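Groketti Hand Grippers: Set-Up Guide
Section 9. When a gripper drops out partway through a fold
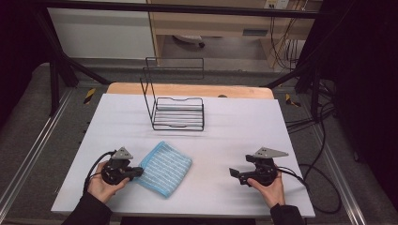 9.1 What it looks like

I hit this one so often in my first month with the Grokettis that it gets its own section! You're folding a cloth, everything feels normal, and then you play the take back and one gripper's fingers never move. Nine times out of ten it's the cable (mine was the left one).

9.2 Finding the fault

1. Stop recording and put both grippers down on the board, fingers open.
2. Switch off at the Vallow power box and wait 30 seconds.
3. Follow each cable from the gripper down to the floor. Look for kinks, tight loops, or a spot where a chair could roll over it.
4. Push each plug in until it clicks.
5. Power up, then open and close each gripper 20 times while you watch the readout.

Note: if you get error 13, the finger sensor has lost its zero. Close the fingers all the way and hold them for a few seconds.

CAUTION: Don't pull a plug with the power on. I did, and cooked a board.

CAUTION: Keep your feet out of the cable loops. One good trip and the gripper leaves your hand.

Still dropping out? Swap the left and right cables and run step 5 again. If the fault moves with the cable, order a new one from Brulard.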